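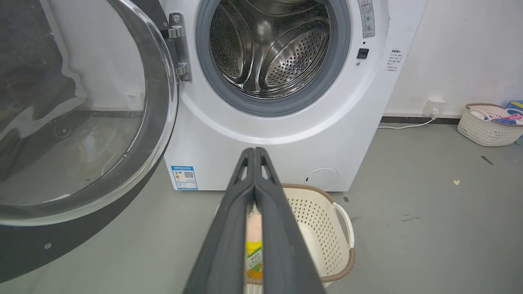
Home Sheets Laundry Kitchen Archive Contact

Laundry point check, front loader, unit 14
Site: Fokamdale. Checked by Bohdana Moroz. Comments by Eino Eskola. Period: September.

1. Drum empty before check — OK.
2. Door opens fully — OK. Swings to the left. Keep the floor on that side clear to the full arc of the door.
3. Hinge, chrome, left of opening — fasteners present on plate. Check for play by lifting the open door at the rim. No play felt.
4. Door glass — wiped both faces. No chips found by hand.
5. Gasket, gray rubber — fold pulled back over the full circle. Lint and one hairpin removed at the bottom. No tears.
6. Drum wall and lifters — run a cloth over the perforations. Cloth did not snag.
7. Warning label, right of opening — present. Text is Chinese only. Comment: English copy to be kept in the Forar binder. Open.
8. Instruction sticker, right side of cabinet — present, Chinese only. Same action as 7.
9. Energy label, bottom left of front — present. May stay on. Not a safety item.
10. Filter cover, bottom right of front — closed. Filter last cleaned by Szabolcs Jakab. Put a tray under it before opening.
11. Level — pressed at opposite corners, 2 mm rock. Comment: adjust feet and recheck. The machine stands directly on the floor, so a mat is not to be used as a fix.
12. Inlet hose — hand-tight, no drip after 14 minutes with the tap open.

Open items: 7, 8, 11. Passed to Ihor Derkach, job 323.

Comment, E.E.: item 11 was also open on the previous sheet. Do not run a spin cycle until it is signed.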